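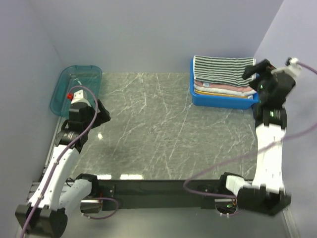
Teal tray, back left corner of the table.

Ticket 673
Product: Prarnano condensing dryer, fixed installation
Site: Lultport, ground floor laundry room
Status: Closed
Opened: June

Reported problem

Dryer stops mid-cycle and shows code 254. Drum light stays on, door stays locked for a short time, then releases. Restart is accepted but the code comes back. Started after the unit was moved to the other side of the room and reconnected.

Support reply

Code 254 is a drain fault. The control board sets it when the float switch in the condensate sump stays up after the pump has run. Please check the water tank is fully seated, then check the hose at the back for kinks. Run a timed cycle with an empty drum and report when the code appears.

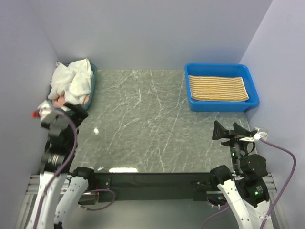
Customer update, 4:10 pm

Tank reseated, no change. Hose looks straight. Timed cycle with empty drum ran to the end with no code. Cotton program with a mixed load stopped after 10 minutes. Same load on low heat ran longer and then stopped with the same code.

Support reply

An empty drum makes almost no condensate, so the pump is not really tested by that cycle. The results fit a restricted drain. Unplug the unit, open the lower service panel and remove the sump cover (two clips, one screw). Check for lint around the float and at the pump inlet. Also confirm the height of the hose outlet if the unit is connected to a wall drain and does not use the tank.

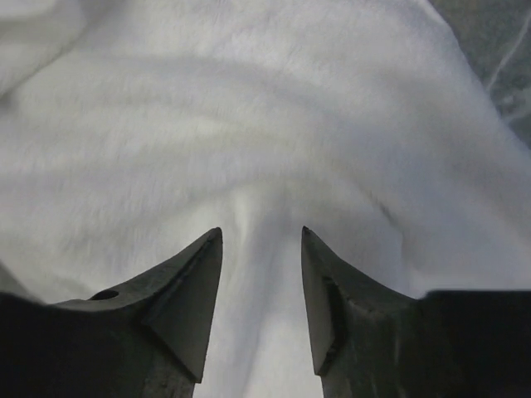
Customer update, 9:30 am

Sump cover removed. Lint mat over the pump inlet, float moves freely by hand. Cleaned and refitted, filter rinsed. Most of our loads are bath linen. White plush fabric with a short, dense pile, as in the photo, fills the door filter much faster than flat cotton sheets do, and we had been clearing the filter once a day. Ran cotton program again. Code 254 after nearly an hour. Better, not fixed.

Hose goes to the wall drain. The old position used a floor drain. The installer from Dobson added an extension and clipped it high.

Support reply

Please lower the hose. The outlet must be below the height marked on the rear panel. Above that, water in the hose runs back into the sump when the pump stops and lifts the float. 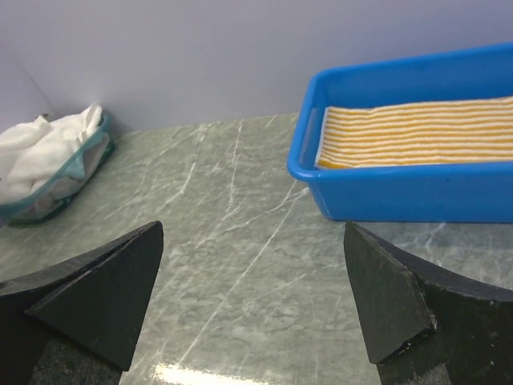 The extension may also be the wrong bore. Use the Vurus drain kit or any hose with the same inside diameter as the original. Do not push the hose end below the water line in the standpipe.

Customer update, 2:45 pm

Extension removed, original hose fitted to the lower inlet. Nine full loads run on cotton, no code. Filter now cleared after every load.

Resolution

Drain outlet too high, inlet partly blocked by lint. No parts replaced. Fault counter reset from the service menu.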